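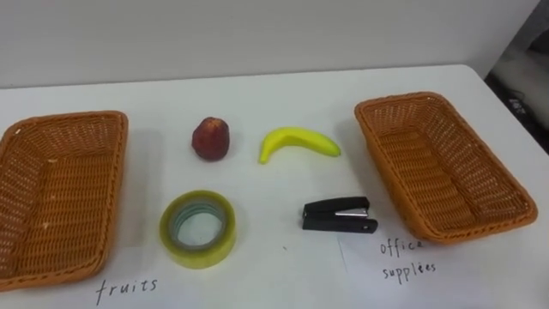 Fig. 1. Two wicker baskets, with an apple, a banana and tape among the items to be sorted.

Home | Syllabus | Handouts | Contact

Handout 4: Sorting into two groups
Notes by Rafia Yousafzai, March 11, 2020

A sorting task needs three things settled before anyone touches an item: the groups, the places, and the rule. Today the groups are fruit and office supplies. Each group gets one basket. The rule is that an item goes by what it is used for. Color and size don't count, so a yellow roll of tape does not go with a banana.

Set out the baskets first, well apart, with the mixed items between them. Start with both baskets empty.

Labels go on the table next to the basket they belong to. Write one plain word, in marker, large enough to read from your seat. In January several groups labeled the baskets themselves and then swapped them by mistake. 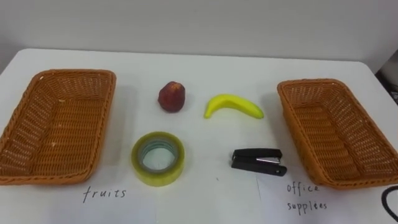 Fig. 2. Baskets set out, with the label "fruits" written below the left one.

Working order. Pick up one item, say the group, put it down in the basket, go back for the next. Do not hold two at once. If you are unsure, leave the item where it is and come back to it last.
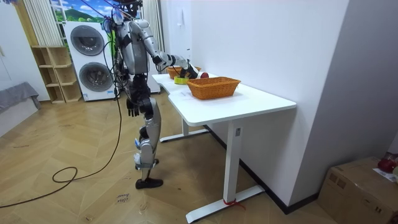 Reach matters too. Items near the far side of the desk are easy to knock when you stretch over a basket, so stand close and move your feet if you have to. The rim of a wicker basket will catch a sleeve.

Record errors in two columns: wrong basket, and missed basket (the item landed on the table). Don't add them together.

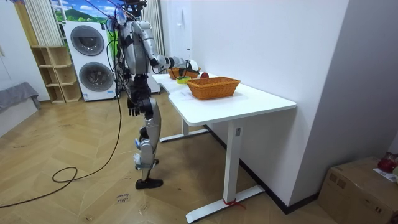
Dogar asked whether a stapler used only in a kitchen would still be an office item. By our rule it would, but write the question down, as it comes up again in Handout 13.

For next time: choose two new groups and write the rule in one sentence.

Shares 42 | Comments 4
Back to top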